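Besuch bei Mukonix in Gulturach, Tag der offenen Tür

Versprochen war, dass jeder Laie einem Roboter in 12 Minuten eine Aufgabe beibringt. Geübt wird in der Simulation: Man steuert den Greifer fern, das System Fitevberg zeichnet mit. Ich bekam die Tischaufgabe mit den zwei dunklen, zylindrischen Objekten.

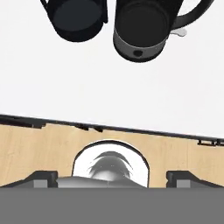

Was davon hängen bleibt

Schon die Strecke über die weiße Platte zieht sich, und ein Gefühl für Tiefe hatte ich am Bildschirm kaum. Laut Aushang braucht es 103 Vorführungen pro Aufgabe. Von denen war in der Einladung keine Rede. Ob das Gelernte auf einem echten Tisch taugt, wollte man mir am Stand nicht zeigen. Der Kaffee war gut, Parken kostet 17 Euro.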